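Escrow shortage on a house we've owned for five months?

Posted in: After Closing

gutterball_ed
We closed in December on a three-bedroom in Horkatthorpe. Fixed rate, fixed payment, or so I told everyone who would hold still long enough. Yesterday the servicer, Nautiyal, sends a letter saying the payment is going up $313 a month because the escrow account is short. The loan is fixed. The part I forgot about is apparently free to roam. Is this a mistake or do I just pay it?

parcel_vexed
Probably not a mistake. Was the house reassessed after the sale? Your closing papers would have used the old owner's tax bill, and if they'd been there since the dinosaurs, that bill was adorable. Yours won't be.

gutterball_ed
Just looked. Old tax bill was $1840 for the year. New one is a good deal more adult.

mossbank
Was the seller getting a senior or homestead discount? Those usually leave with the seller, along with the curtain rods.

gutterball_ed
They did take the curtain rods.

tallow_and_son
Call them and ask to spread the shortage over 24 months. The letter will probably offer 12 or a lump sum, but mine said yes to 24 when I asked. Took one phone call and almost 70 minutes of pan flute.

parcel_vexed
Disagree with spreading it if he has the cash. Pay the shortage in one go and the monthly bump shrinks to just the real tax increase. Dragging it out only means being annoyed for longer.

tallow_and_son
He bought a house five months ago. He does not have the cash.

gutterball_ed
He does not have the cash.

mossbank
Before anyone pays anything, go in this order.

1. Get the escrow analysis, the full one with the month-by-month table. The letter is only the summary. Check what they're holding as a cushion. There's a limit on it, usually two months of escrow payments.

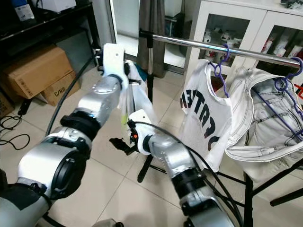 2. Pull the tax bill from the county site yourself and compare it to the number in the analysis. When we were on Isholm Road they had us down for the lot next door as well as ours. I enjoyed paying for that lot and never once got to sit on it.

3. File for your own homestead exemption if your state has one. Look up the deadline tonight, please.

4. Shop the insurance. Half of these surprises are the premium.

ridgevent
Number 4 is what got me. Switched to Zarau at renewal and the premium dropped enough to cover most of my shortage.

parcel_vexed
Cheap premium, sure. Read the roof section. My quote from them had a wind deductible you could park a boat in.

ridgevent
I read it. I don't have a boat.

gutterball_ed
OK, update. The exemption was never filed. I thought the title company did it, and the title company thought I was a grown man. Deadline is the end of next month so I'm sending it in tonight. Analysis is supposed to show up by mail, since the "view document" button on their site opens a blank page.

mossbank
Try it in a different browser. And keep a copy of the exemption form with the confirmation.

tallow_and_son
Once the exemption goes through, ask for a new analysis. Mine didn't redo it until I asked.

gutterball_ed
Different browser worked. They have the tax right and the insurance listed twice. Calling at 8 a.m. with coffee.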